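Square cloth on a round table, lounge area near the mezzanine

indell_floor2
We have a large round table in the lounge, dark gray top. I put a square cloth on it in May, pink with white checked bands. It covers the middle and leaves the rim bare, where people rest their arms. Flowers in a white vase toward the far side, small bowl in the center. 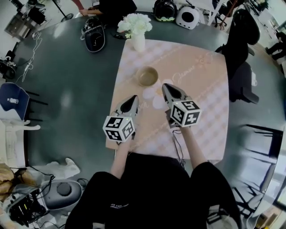
My question is whether to replace it with a round cloth that hangs over the edge. Chairs get pushed in hard and I expect a drop of any length to catch.

terier50
Keep the square. A round cloth with a 7 inch drop ends up under the chair arms and the vase goes over. We had three spills before we gave up on ours.

Sandu_K
Disagree. A square on a round top shifts every time someone leans on a corner. Get a round one cut smaller than the top, with no drop at all. Ustico cuts to size and it took 14 days for mine.

indell_floor2
Shifting is a fair point. I straighten it most mornings. A non-slip pad might fix that without buying anything cut to size. The other complaint is that the pink looks flat in the evening. Our light comes from round pendants hung from a high beamed ceiling, and they are a long way above the table.

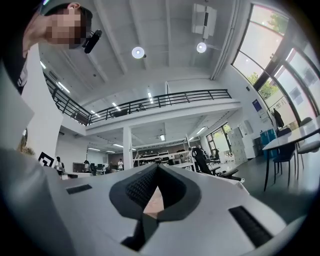

I can't lower them, so any change has to be at table height - either a lighter cloth or a small lamp next to the vase.

terier50
Skip the lamp. The cord has to cross the rim somewhere and you lose the space you kept clear.

Sandu_K
Rechargeable lamp, no cord. The pad is fine if you trim it an inch inside the hem, otherwise it shows.

indell_floor2
Pad ordered, arrives Friday. I'll leave the lamp for now and measure the top for a round cloth anyway.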